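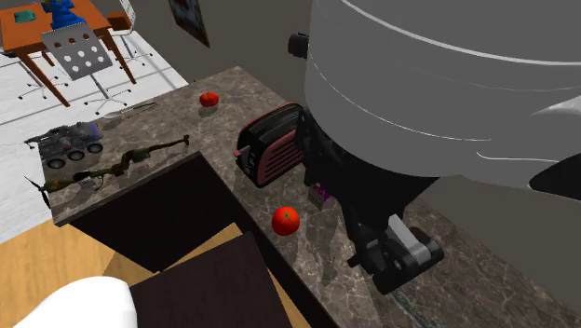 Counter task in the simulated kitchen. Toaster, tomatoes, toys, one knife.

Threads > Home robots > Counter clearing

Print this thread | E-mail this thread

1/ People keep asking me if a robot can tidy a kitchen yet. I've spent since May running the counter task in Festen, our simulated kitchen setup, so I'll answer for that one chore. Short version: parts of it, slowly.

2/ The job is to clear the counter. Food goes in one place, toys in another, the toaster stays put. A kid could do it. There are 641 finished runs in the log as of 2nd July.

3/ The robot cleared everything it was supposed to in 67 of them. I count a run as cleared only if nothing fell on the floor and the toaster didn't get shoved.

4/ Tomatoes are the easy part, which surprised me. They're round, they're red, and they stand out on dark brown marble. The near one gets picked up most of the time. The far one back by the wall is a longer reach and the arm tends to come in at a bad angle.

5/ The knife is the worst item by a lot. It's thin, it lies flat, and the stone under it has pale streaks running all over. Two fingers closing on something that thin mostly close on the counter.

6/ A person slides a knife to the edge and picks it up from there. You don't think about it. We had to add that move by hand, and it still ends with the knife on the floor more than I'd like. I would not run it with a real knife and a real foot nearby.

7/ Toy rifle: long, lies diagonally, heavy at one end. If the grip isn't near the middle it swings and takes other stuff with it. The toy armored vehicle next to it has been the usual victim. It has wheels, so it goes.

8/ Somebody asked why toys are in a kitchen test. Look at your own counter.

9/ The small package is harder than it looks too. When it's standing up right under the arm, the arm's own shadow lands on it. A run where the label was well lit went fine, and the same package in shadow got ignored.

10/ Time. Zodeck's demo reel plays at high speed and doesn't say so until the last screen. Ours at normal speed is dull. A person takes under a minute. Our median cleared run is 3 minutes, and that's with no wiping.

11/ Wiping is a different chore and we haven't started it. Same with anything wet.

12/ Shop floor is further along. I visited the packing line at Kulluden and the arm there moves one kind of carton all day and is good at it. Same carton, same spot, same light. Kitchens don't give you that.

13/ Yes, it's simulation. Friction on a rendered tomato is a number I typed in. I expect the real results to be lower. The next step is 50 runs on a real counter at the Thiele lab, same items, with a butter knife.

14/ So would I buy one for the kitchen this year? No. Would I let one put the tomatoes away while I did the rest? Probably, if it were already in the house.

15/ I'll post the Thiele numbers under this one, good or bad. Replies are open. If you've got a grip that works on flat cutlery, please send it.

Contact | Copyright Festen counter notes | Back to top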